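Flastwood Two-Arm Bench Cell
Finger replacement kit and service notes

Product code: FW-60
Supplied by: Kollár
Page updated: Monday, September 30, 2024

The FW-60 kit contains what is needed to renew the gripper fingers on both arms of a Flastwood bench cell. It fits all cells with a serial number of 1,964 or higher. Older cells use a different mounting plate and need the Irkach adapter, sold separately.

In the kit
Two pairs of black fingers
Finger screws and spare washers
Thread lock, small tube
Paper gauge for setting the closed gap
Printed instruction sheet

Fingers should be changed when the tips no longer meet cleanly, or when blocks start to turn in the grip as they are lifted. Change both fingers of a pair together. A new finger set against a worn one will pull to one side, and the arm will then miss its place over the bin by a small but annoying amount.

Before you start, send both arms to the park position. The grippers should be open and empty, and well clear of the table. Blocks and bins can stay where they are.
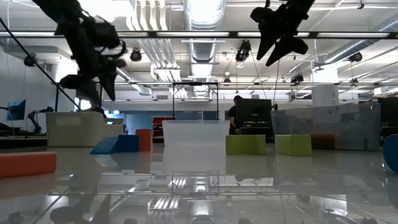 Switch off at the cell controller and wait 60 seconds before touching a gripper. Remove the old fingers one arm at a time, left arm first, and keep the screws from each arm apart — they are the same thread but not the same length. Wipe the mounting faces with a dry cloth. Fit the new fingers by hand, then tighten to the figure on the instruction sheet.

When both arms are done, run the gap check from the service menu. It takes nine cycles per arm. If a pair fails, slacken the screws, reset with the paper gauge and run it again.

Cable care
Look at the cable loop on each arm while the power is off. It should hang freely and not rub on the joint housing at any point in the reach. Replacement loops are listed under Mitance cable sets.

Table surface
Clean with a damp cloth only. Polish makes blocks slide when the fingers close.

Delivery
Kits ordered now will be sent in October.

Service questions: Libor Danko
Orders and returns: Vendula Koubek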